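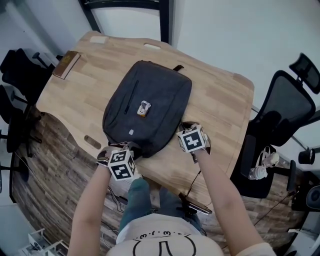
Do I really have to empty the whole thing before I touch the straps? Tarek Smadi wrote to me about that after the last version of this guide, and yes, Tarek, you do. A Gristwood with stuff still inside won't lie flat, and every step in this section starts with the bag flat on a table.

4. Laying out and setting up your pack

4.1 Clear a table that's bigger than the bag. I use my desk, but the kitchen table is fine too (wipe it first, crumbs love zipper tracks).

4.2 Empty every pocket. I do the front one last, and I always find a receipt or two in there! Put the small things somewhere you can see them.

4.3 Lay the pack on its back with the front panel facing up, and smooth it out with your palms. A few creases across the middle are normal and they'll relax with use.

Note: New bags come with seven silica packets. Joelle Salameh found the last of hers in February, tucked behind the sleeve, so do check there.

4.4 Run each zipper from end to end, slowly. If one sticks, back up a little and try again.

CAUTION: Don't yank a stuck zipper. I did that on my old Kulell and the track never closed right again.
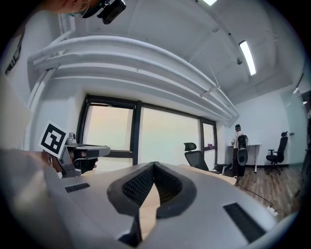
After the zippers I like to do the shoulder straps, and you'll want to put the pack on for that part. Loosen both straps all the way, get it on your back, then pull them down evenly until the top sits just below your neck. Walk around the room a bit – you'll feel it quickly if one side is lower.

4.5 Take it off, lay it flat again and decide where your small tools will live. I like the front pocket for those, well away from the laptop sleeve.

CAUTION: Fold any blade shut before it goes in a pocket.
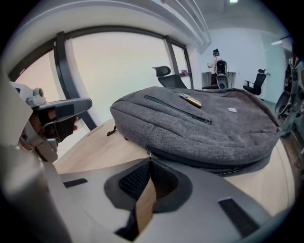

Fig. 4-3. Pack laid flat, pocket tool on top.

4.6 Write down the number from the tag inside the main compartment (mine ends in 3274). You'll need it for the warranty card in section 7.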